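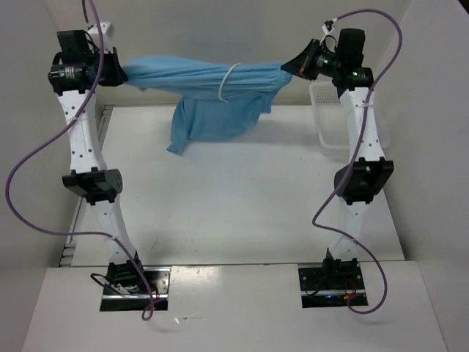 Jitendra Dubey asked after the last session why a jersey top goes baggy at the elbows when the yarn in it hardly stretches at all, and whether the loops are doing the work. Yes, they are! It is the best question anyone could bring to week 7, so the notes start from there.

Week 7: Knits, wovens and why cloth gives

Reading: handout pages 200 to 224. Skip the tables on the first go.

Take a length of plain cotton yarn and tug it. Very little happens. Now knit the same yarn into a small square and tug that, and it grows sideways by a surprising amount. The yarn is the same as it was. What has changed is the shape of each loop, which flattens out and borrows length from its own legs. I love this, and I have been showing it to students for years without getting tired of it.

Weft knits (jersey, rib, most jumpers) stretch more across the width than along the length. Pull a blue jersey shirt sideways and you get long narrow folds running along the line of the pull, with puckers where the cloth is gathered at the grip. Those folds are worth learning to read, as they show you where the load is going.

Wovens behave quite differently. Warp and weft cross at right angles, so a pull along either one meets nearly straight yarn and stops short. Pull on the bias — at 45 degrees — and the little squares turn into diamonds. Dressmakers have used this for a very long time, and a bias-cut skirt hangs the way it does for exactly this reason.

Recovery

Stretch is half the story. Recovery is how much of the original size comes back once you let go. Wool is good at it, cotton jersey less so, hence the elbows. Rib recovers well because the columns fold in behind one another and spring back, so it gets used for cuffs.

Practical, Pliltcombe room

Cut a strip from each of the Karkgate samples, one along the length and one across. Mark 200 mm on each. Hang the weight, wait, measure, take the weight off, wait again, measure again. Please do the second wait properly — jersey keeps creeping back for a good while.

Bring a ruler and something old you don't mind cutting up. Write-ups go in the tray by the end of April, and drawings of loops are very welcome.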